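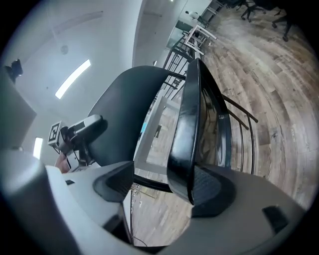

Erzsébet Takács

Silance tests hand-held gripper kits for people who are thinking of buying one. We don't sell them and we don't take a cut. Botond Fülöp and I started in a rented room with 2 kits and a long list of complaints, and the list has only grown.

Sellers like to say anyone can pick up a gripper and record useful work in minutes. Maybe. We use each kit for 44 hours on dull jobs around ordinary furniture before we write a word. The Zerutow kit came with a fine brochure and a strap that hurt by lunch. Pludel promised us spare finger pads in March and we are still asking.

Chairs are our least favorite test. Thin black rods and shiny curves make a sales demo look very far away.

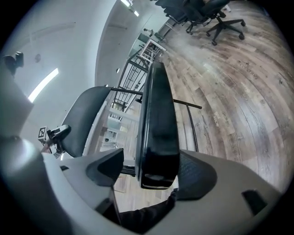 Can a maker pay for a better review?
Makers pay nothing and see the review when everyone else does. Borbély asked twice.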